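October 17, 2025

Work on the handling rules continued today at the Cevmont site. The morning was given to the section on floor marking, which has now been through two full readings. The wording agreed last week stands: the outline on the floor shows where the rack belongs, and a cell may not be started until the rack has been checked against it.

The second item was hand speed near a fixed shelf. Ursu had asked for a single limit for all parts. Our draft keeps two – one for the approach and a lower one for the last 30 millimeters before contact. The reasons have been entered in the Plotano log, entry 34, and need not be repeated in this diary.

A shorter discussion concerned cables on wrist-mounted sensors. The draft now asks that every cable be inspected at the start of a shift, and that the inspection be signed for. The form is still missing and should be ready in November. 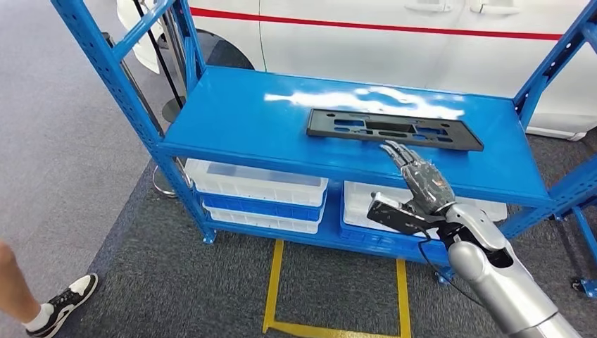
Sudine Department of Automation Standards

Flat parts with cutouts, such as the black frame on the top shelf, remain under the open clause on grip points. Glare on glossy decks was added to the same clause in the afternoon. The text goes back to Ursu on Monday for comment.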